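Speaker notes: Wear and coating loss on curved housings
Session 2, 4th December
Speaker: Uzma Mengal, Citard maintenance group

Slide 1. Title. Give name and group. Say that questions can be taken during the talk. Handout is the same text as these notes, without the timings.

Slide 2. Scope. The talk covers visual inspection of curved covers and the painted parts mounted behind them. It does not cover bearings or drive parts. Junaid Afridi covers those after the break. The inspection sheet used throughout is the Berotero sheet, November revision. Anyone still on the older sheet should see Amna Marwat for a copy.

Slide 3. Order of inspection. Start at the rim and work inward. The rim takes most of the handling and shows it first. Record scuffs on matte surfaces as light, medium or heavy. Light means a smudge or mark that cannot be felt with a fingernail. Do not wipe the surface before recording it. Wiping removes the smudges and leaves only the scratches, and the two have separate columns on the sheet.

Slide 4. Coatings. Three terms get mixed up in the returned sheets. Peeling is a coating that has lifted but is still attached at one side. Flaking is a coating that has come off in pieces. Staining is a color change with the coating still in place. One part can have all of them, and each gets its own line. Yellowish or greenish stains on white paint are entered by color only. Leave the cause blank unless a sample has been tested.

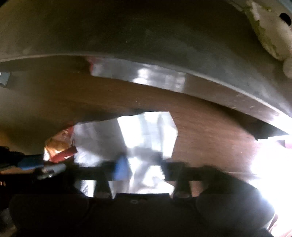
Slide 5. Seams. Where two curved surfaces run parallel, the seam between them is usually in shadow. Use a lamp from the side, held low. A lamp from the front gives glare on any bright strip along the lip and hides the edge. Pause here and show the lamp angle by hand.

Slide 6. Openings. Record the position of any opening and the state of its edge, smooth or irregular. Record what can be seen through it. If there is cloth or other soft material inside, write "soft material" and the color. Do not pull it out during inspection. Teodor Pîrvu asked for this rule after the Rirkero survey, where several entries could not be checked later.

Slide 7. Results so far. 1766 entries on the sheet, from 51 housings. 6 housings sent back for a second inspection, all for missing seam entries. The coating lines were complete on every one.

Slide 8. Next steps. Albertina Antunes is preparing the color card for stains. Completed sheets go to the Dixit folder, one file per housing, with the housing number first in the file name.

Leave slide 8 up during questions.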